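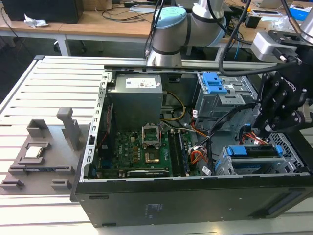 I finally made it to the open day at Zavisby, and I'm still buzzing! The job they were showing was putting the processor into an old Dell desktop with a robot arm, and I got a spot right by the table. The chip waits in its own little recess on a gray 3D-printed tray, next to the tower with its socket flipped open.

Zorica Gashi talked us through it and took questions for 20 minutes (mine were mostly about the tray, sorry Zorica). She's on version six of it and prints every one herself. I love that! They run another open day in July, and I've already asked Dinesh to come with me.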